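ok so I finally tried marbling paper with shaving cream, the thing Josée Carrier has been bugging me about since April, and wow, I'm hooked!

you just spread the foam on a tray, drip on food coloring, swirl it with a toothpick and press your paper down. then scrape it off with a ruler - my favorite part, the pattern just shows up!

made 16 sheets last night. the blue and orange ones went kinda muddy but I'm keeping them anyway (gift tags maybe?)

tip: use heavy cardstock, my printer paper curled up like crazy

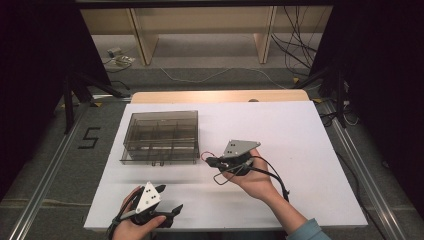 Does the color rub off once it's dry?
A little bit, if your hands are damp, so I'd keep it for cards and not for coasters.

trying gold next - will post how it goes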